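3.2 Bin geometry and the resting positions of the blocks

The layouts studied in this section come from the metal bin used throughout the work at Heywood. The bin is open at the top and has sloping walls, so a block that lands against a wall tends to slide down until one end or one long side meets the floor. Flat-bottomed trays with upright walls were considered early on and set aside, as most of the parts bins in use at the two sites we visited, Soltico and Mimari, have sloped sides of one kind or another.

Blocks were rectangular and painted in one of two colors, red or dark green. Color carried no information about weight or size. It was used only to make the layouts easier to read afterward, when two people scored each one by eye. Before each drop the blocks were mixed by hand in a cloth sack and then tipped in from a fixed height of 350 mm above the floor of the bin. We recorded 192 layouts in total. After every 10 drops the bin was wiped out with a dry cloth, and the blocks were checked for chipped corners. Chipped blocks were replaced from the spare set.

Each layout was scored as it stood at the start of removal and again at intervals while the bin was being emptied. The later scores turned out to be the more useful ones. A full bin is a heap, and two careful scorers will often disagree about which block is resting on which. When only a few blocks are left the contacts are easy to name, and the effect of the walls is much plainer.

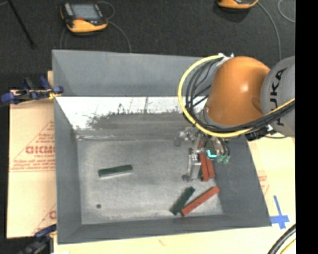

Figure 4. Layout with few blocks remaining.

We sorted the resting positions into three groups: single, paired and wall-side. A block is single when no other block lies close enough to touch it or to get in the way of a grip on its long sides. It is paired when another block lies beside it along most of its length or meets it near one end. It is wall-side when any part of it lies near the foot of a wall. The groups overlap, and a block may be both paired and wall-side. In Figure 4 the green block on the left half of the floor is a clear single, while the other green block has a long red one immediately beside it, the two lying at different angles with their lower ends close together, and was scored as paired. Layouts with this kind of narrow wedge between two blocks were given their own code (W), following a suggestion from Yareli Zepeda, who scored the first half of the set. Two blocks lying side by side, with their long edges in line or nearly so, were coded S.

The distinction between W and S matters for the order of removal. With a W pair there is open space at the wide end, and either block can be taken first. With an S pair the shared side is closed off along its whole length, and the block with the freer outer side should go first. If the outer side of one block also faces a wall, the choice is made already -- the inner block has to go, and the wall-side block is left for the next turn.

Surface condition had a smaller effect than we expected. The floor of the bin is scuffed from use, and we had thought the worn finish might hold blocks at odd angles. To test this, the drops for one August afternoon were repeated on a sheet of smooth liner supplied by Ullix, cut to fit the floor. Blocks did travel a little farther on the liner, but the share of W and S pairs stayed close to that on the bare metal, and the liner was not used again.

A limit of the scoring method is that it treats blocks as lying flat. A block with one end raised is entered under whichever group fits its outline from above, with a note in the margin. These notes were not analyzed further here, though they are kept with the score sheets. Section 3.3 takes up the order in which blocks were removed.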